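Section 3: Setting Up Your First Round of Fokovine

You've sorted the tiles and read the scoring page, so now comes the fun part! Setting up a round takes a few minutes once you know the order, and after a couple of evenings your hands will do it while you chat.

These steps are for the standard four-player game. If you are playing with two or three, read this section anyway and then turn to Section 6 for the changes.

What you need from the box
The full bag of 100 tiles
Four racks with their score pegs
The round chips, 40 in all
The wind marker (the tall piece with the notch in its base)
The Nidetti mat, if you bought the deluxe set

3.1 Getting the table ready

1. Pick a table that everyone can reach across. Square is lovely, but a rectangle works well if the players sit at one end of it.
2. Lay the mat with its printed border facing up. If you don't have the mat, a tablecloth with a bit of weight to it softens the clatter and makes the tiles easier to pick up.
3. Put drinks and snacks on a side table. Tile faces are hand-inked and do not love orange soda.

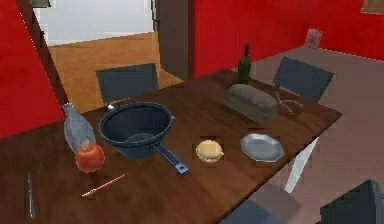 Apple, glass bottle and saucepan on a dark brown wooden table.

4. Seat the players. Each person draws one tile from the bag, and the highest number picks a chair first. Ties draw again.

Note: Flower tiles count as zero for seating. Emlyn Prosser, who wrote the first rule sheet, let them count as wild, and you may still meet groups who play it that way. Either is fine as long as everyone agrees before drawing.

3.2 Mixing and building the walls

1. Tip the tiles gently into the middle and turn them all face down.
2. Mix with flat palms, using big slow circles. Everybody joins in - this is half the pleasure of the game, and the sound is wonderful!
3. Each player builds a wall in front of their own rack, two tiles high. Keep going until the middle is clear. Every wall should be the same length.
4. Push the walls in until the corners touch. You now have what players call the courtyard.

Caution: Do not mix tiles by dropping them back in the bag and shaking. The corners chip, and a chipped tile can be recognized from the back for the rest of its life.

If a tile turns face up while you are building, stop, put it back in the middle and mix that small group again. Please don't just flip it over and carry on. Somebody at the table has seen it and will try very hard to forget it, and they won't be able to.

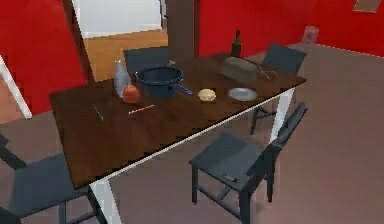 Rectangular dining table with a dark wood-grain top and white legs.

3.3 Dealing

1. Give the wind marker to the player who picked a chair first. This player is the opener.
2. The opener chooses any gap in their own wall and breaks it there.
3. Starting with the opener and moving to the left, each player takes tiles from the break until they have 11 on their rack.
4. The opener takes one extra tile, to be discarded on the first turn.
5. Share out the chips evenly. Any player who runs out may borrow from the player on their right, who is allowed to grumble.

Note: Stand your tiles up in the rack with the little Zidmont leaf at the top. It sounds fussy, but you will read your hand so much faster.

3.4 Setting the target

Agree on a target score before the first discard. We suggest 50 for a first game, which gives new players time to try a run or two without going on past bedtime. Experienced groups usually play to 100. Move the peg on your rack to the starting hole and leave it there until the first hand is scored.

The Sitthichai variation adds a blind tile to each corner of the courtyard. It's a terrific twist, and Asnakech Adugna's notes in Section 8 explain it beautifully, but play a few plain rounds first!

3.5 Playing at two tables

With eight players, run two sets side by side or in neighboring rooms. Use one bag per table and never combine the tiles, as the shades differ slightly between sets.

1. Start both tables together.
2. After each round, the winner at each table stays put and the player with the lowest score changes tables.
3. Carry your own chips with you. Racks stay where they are.

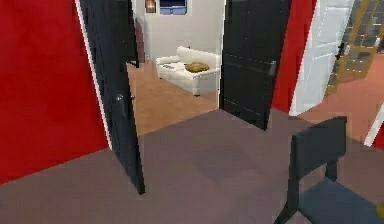 Open doorway to the adjoining room, with black doors.

Caution: Return all tiles to the bag before anyone changes tables. Missing tiles can be ordered singly, using the form inside the lid. Quote the number printed under the wind marker.

Continue to Section 4: Your First Turn.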